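# Chapter 7: Hands, Sleeves and Cables

*In this chapter you will learn to:*

- inspect the hands and wrists of a two-armed machine before a shift
- route a wrist cable with the correct slack
- decide when a sleeve must be replaced
- keep a service log that another technician can read

In Chapter 6 we have set up the base and the joints of the machine. Now we go to the end of the arm, where most of the service hours are spent. A shoulder joint can work for years without any attention. A hand touches cloth, dust and the edges of furniture every day, and it wears accordingly.

Our teaching machine is the one at the Trutness laundry room. Its work is simple to say: take garments out of a basket and sort them by colour. It was installed by Halfdan Hallgrímsson, whose first entry in the service log is dated 1 Mar 2022. I return to this log many times in the chapter, as it is written with care and includes also his mistakes.

## 7.1 The daily check

The check is done with the arms low and the drives off. Begin at the fingertips. Press each pad with the thumb and look for cuts or a shiny, hardened surface. Then move each finger at the knuckle and feel for play in the hinge. Lint collects in the openings of the finger brackets, and it should be removed with a soft brush, never with compressed air.

Next, look at the sleeve. At Trutness the sleeves are changed after 600 hours, or sooner if a fold has worn through. The hinges are inspected at 4,000 hours by a technician from Flaltari.

Last comes the cable. It must hang in a slack curve when the arm is bent, and it must not become tight when the arm reaches the far side of the basket. Hallgrímsson left it too short in his first installation. Entry 221 of the log records the fault: the hand lost its signal only at full reach, and he needed until September to find the reason.

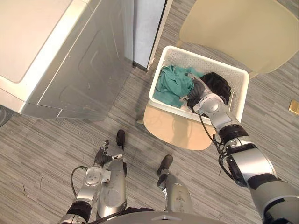
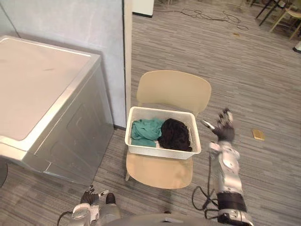
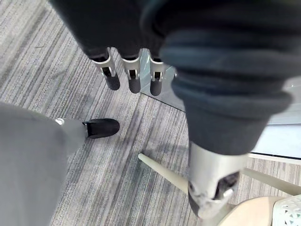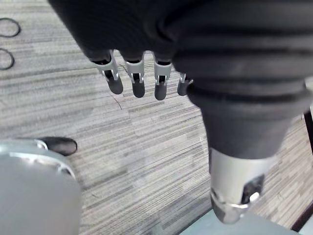 *Photographs: Hryhorii Ostapchuk / Mikkelsen Technical Archive. Reproduced with permission.*

Compare the cable loop in the first photograph, where the right hand is in the basket, with the rule given above. In the last photograph, study the ribbed part of the sleeve and the collar, which narrows toward the metal coupling. A collar that sits crooked here will pull on the sleeve each time the wrist turns.

## 7.2 Tools and materials

For the exercises you will need a soft brush, a torch, a set of hex keys and the Cillon gauge from Chapter 4. Set the gauge to zero before you touch the machine, and write the reading in the log even when it is normal.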